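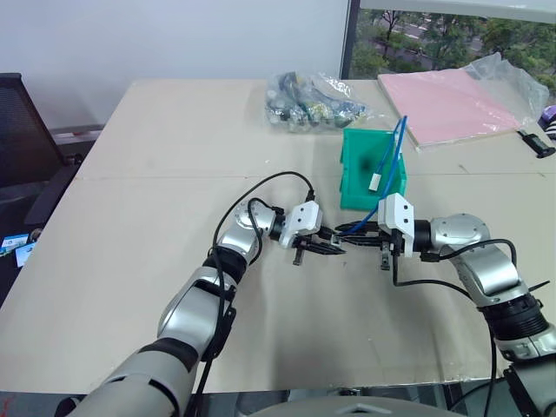

Minutes of the Horus working meeting, June

Held in the Sarby lab, with Skarside joining by phone. Started 11:35, later than planned as the line to Skarside dropped twice.

1. Minutes of the last meeting

Agreed with one change. Under item 4, "single-arm baseline" should read "single-arm grasp baseline". The handover baseline has not been run yet.

2. Cable handover, state of the data

The set now stands at 900 teleoperated episodes, all two-arm, all on the blue cables with the green bin. Of these, 111 were marked as unusable during checking. Most of the rejected ones have a long pause in the middle where the operator was waiting for a grip to settle. Skarside asked whether the pauses could be trimmed and the episodes kept. It was felt that trimming would hide the very part we want the policy to learn. They stay out for now, but are not to be deleted.

3. Method

The policy trained last month predicts both arms together from the head view. It does well when the fingers meet near the middle of the table and badly when one arm has to reach across. The proposal is to train a second version with a separate output for each arm and a shared signal for when to let go. Sarby will train it on the same split so the two can be compared directly.

There was a long discussion on whether the release signal should be labelled by hand or taken from the gripper opening. Hand labels were tried on 40 episodes and two labellers disagreed on nearly all the slow ones. Decision: use gripper opening, with a threshold to be written down before training starts.

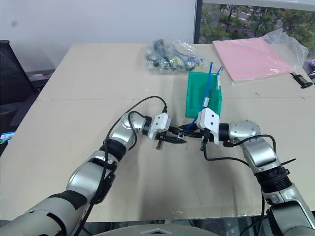

4. Table layout

Skarside's table is set up with the bin further back than ours, and their results can't be pooled until this is the same. Sarby to send measurements taken from the table seam. Loose items behind the bin are to be left as they are in both places for this round, and moved about in the next.

5. Wrist views

Zürcher have offered to process the wrist recordings along with the head view. Accepted for a small batch first. Cost to be confirmed in writing.

6. Actions

Sarby: write down release threshold, train second version, send layout measurements.
Skarside: move bin, repeat the handover baseline, report failures by type.
Both: keep rejected episodes in a separate folder with the reason for each.

7. Any other business

The shared episode sheet has two columns called "outcome". The left one is the correct one. Sarby to remove the other.

Next meeting in July, same time. Closed 12:50.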